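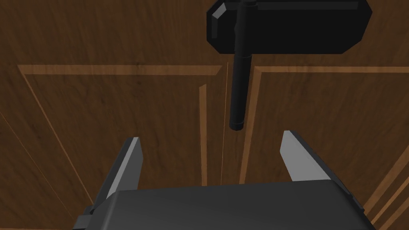
March 2, 2022

Got the comparison going at last. The Tivwood parallel gripper against the Skunlow one, same arm model, same controller, all in the simulator. I had meant to do this back in November and then the arm model needed its joint limits redone and the whole thing slid.

Started before breakfast by checking that both grippers had the same friction value on the pads. They didn't. The Skunlow file had come in with the importer's default, so every test I ran on it last week is worthless. Fixed that, threw out the old logs and started a new folder. I also set the closing force limit to the same number for both. The Tivwood file had no limit at all, which explains why it looked so good on the thin parts.

Plan is 600 trials per gripper, in batches, with the tool's start pose shifted a little each time. I ran the Tivwood first. The count at the end said 618 and it took me most of an hour to find out why. The batch script restarts a trial when the physics solver complains, but it doesn't take the failed one out of the total. So 18 of them are repeats. I marked them in the log and left the script alone for now. I'll fix it before the Skunlow run or I'll forget which version did what.

Lunch late. Soup again.

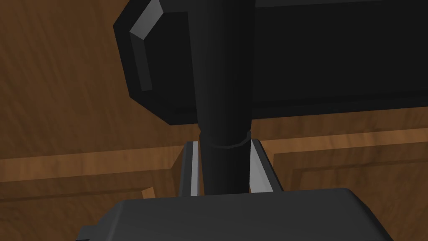 The wrist view is the one I trust most for judging alignment, and I spent the afternoon stepping through approaches with it. The side view always makes the approach look better than it is. From the wrist I can check the clearance on both sides of the handle directly. With the black rod between the open fingers there is a small gap to each one, and that is the pose I want the controller to reach before it gets the close command. The trouble is the collar ring on the handle. If the pads come together on it, the contact points jump around from one step to the next, so I want the grip kept off it. I moved the target along the handle and ran a short batch of 3 approaches by hand. Two were fine. One stopped short and I had to nudge the target again.

The dark tool is a nuisance for the pose estimator. Black handle, black head, and the edges get lost wherever one is in front of the other. The wood grain behind doesn't help. I tried the Bratu camera model with the wider lens and then went back to the normal one - the wide lens gave me more of the head but fewer pixels on the handle, and the handle is what I'm grabbing. Might try a lighter texture on the tool just to see how much of the error is the color. That would be a separate test and should not get mixed in with the gripper numbers.

Also swapped in the Wurnenus controller for a quick look, since it has been sitting in the repo for weeks. It is smoother on the approach and slower to settle. I did 2 short runs with it and the settling time bothered me both times. The gains are probably wrong for this arm. I am not going to tune it this week. The old controller stays until both grippers are done.

Wrote down the pad friction, force limit, lens and controller version at the top of the new log so I don't have to guess later. The old log had none of that.

Tomorrow: fix the trial counter, start the Skunlow batch early, leave it running while I go get the car inspected. Need to clear some disk space first. The saved wrist views are eating the drive and I only ever look at the failures.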